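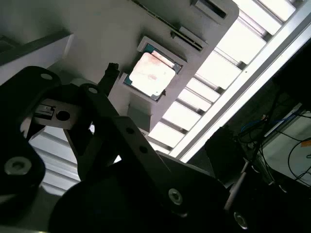
**Figure 2.** Wrist camera view during the chip handling demonstration. The processor sits in the recessed pocket of the light gray fixture tray, with the black gripper in the foreground.

### 4.2 Open-day demonstration

The system was shown to visitors at the Gidside open day in November. Groups of up to 39 people came through the lab, and each group watched the Okton cell work with a processor and its tray. Lâm Trình ran the controls and answered questions from the floor.

The wrist view (Figure 2) was shown on a monitor next to the cell. It helped visitors follow the work, as the gripper hides much of the tray from the side. The pocket is slightly larger than the processor, leaving a narrow margin on every side, and most questions were about how the arm deals with that margin. Overhead light was a second topic. The lid of the processor looks washed out in the wrist view, so our pose estimate uses the green border around the lid -- the lid surface itself is masked out.

We made two changes to the lab setup for the day. Arm speed was lowered, and the Firnine planner was limited to paths checked in advance. No timing data from the open day are used in Section 5.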